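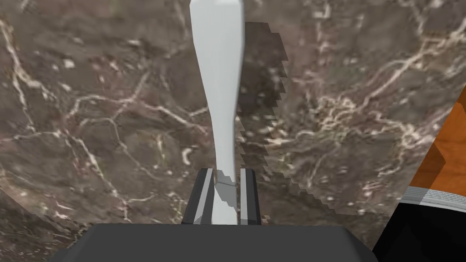

Ticket 2594 – Magsi foam sprayer spits water, no foam
Status: open again (sorry!)

Hi, me again. I bought the Magsi foam sprayer from your Stositside store along with a bottle of Plumik car shampoo, and on Thursday it quit foaming halfway down the driver's side. I pump it up, squeeze the trigger and get a thin, sad stream that runs straight off the door.

What I've tried so far:
Rinsed the tank and the pickup tube with warm water.
Pulled the nozzle and soaked it for 60 minutes.
Mixed a fresh batch of shampoo, a bit stronger this time.

The soak helped for one fender and then it was back to spitting. I also looked through ticket 2683, which your Imulville folks linked me to, but that one's a leaking pump seal and mine holds pressure just fine.

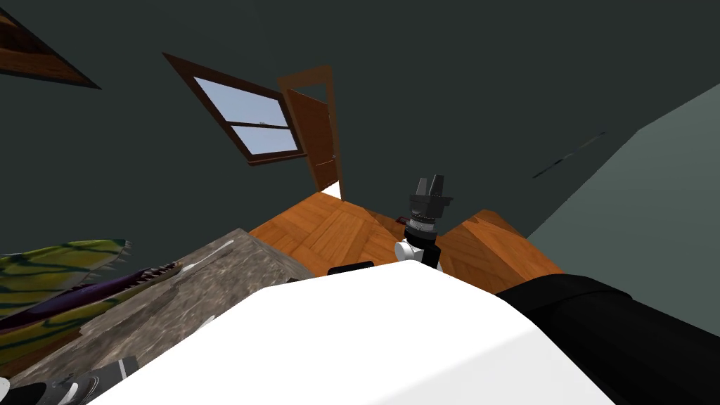
Update, 7 p.m. – I took the nozzle apart again and the little mesh disc inside is squashed flat on one side. I flipped it over and got decent foam for maybe half the hood (yay!), then it went runny again. So I'm pretty sure it's the mesh. Can I buy just that disc, or do I need the whole nozzle? I'd love to get the car done before the weekend, it's half clean and looks ridiculous.
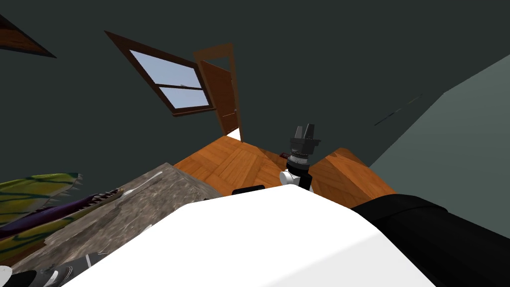
Gripper with the window behind it

Leaving this open until I hear back about the part.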